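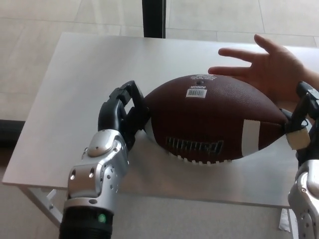 Two-hand hold on the Junior football, with a person's hand over the ball.

Tronenura Workshop – progress report to the Brelluver Fund
Prepared by Loredana Donati, 2021-09-26

Work since our last report
The two-handed cell at Prukoldale is back in regular use, and we're very pleased with how it is running! Most of this period went into the hands themselves: cleaning, re-tensioning the fingers, and getting left and right to agree on how hard they are pressing. Bình Huỳnh did the bulk of the bench work and Kiều Phí rewrote the start-up routine, which used to take most of a coffee and now takes 40 seconds.

Finger upkeep
The fingers lose their zero slowly, a little each shift, and for a long time we only noticed when something got dropped. We now check every joint after 50 grasps and write the result in the cell log. Bảo Bạch found that two of the left-hand joints were stiff from old grease packed in behind the knuckles (the grey stuff, if you remember the colour of it from your visit). Cleaned and lightly oiled, they move beautifully.

We are also trying a soft pad on one finger of the right hand. Leather is slippery at the pointed end of a football, and we wanted to know if a bit of give at the contact would help. The pad stays on until the October review. It has to come off for joint checks, so Bình has asked for a better fastening and is making up a few to try.

Test objects
The football has become our favourite test piece. It's awkward to hold, it rolls off in odd directions, and both hands have to meet it at the tips at the same moment. Our log for this object stands at 1888 grasps, of which 93 per cent ended in a steady hold. The misses were mostly on the left, before the cleaning, and we will split the figures at that date in the next report.

Working close to the hands
Phúc Hầu has redone the rules for reaching in during a hold. One person reaches, a second stays on the stop button, and the arms are kept in hold mode until the first person calls clear. Everyone on the cell has been through it with him.

Spending and next steps
Parts came in under budget. The spare wrist cable from Erdem is still on order, and we would like to put what's left toward a second set of finger tendons – the present ones are showing some wear at the base. Kiều will send the quote separately.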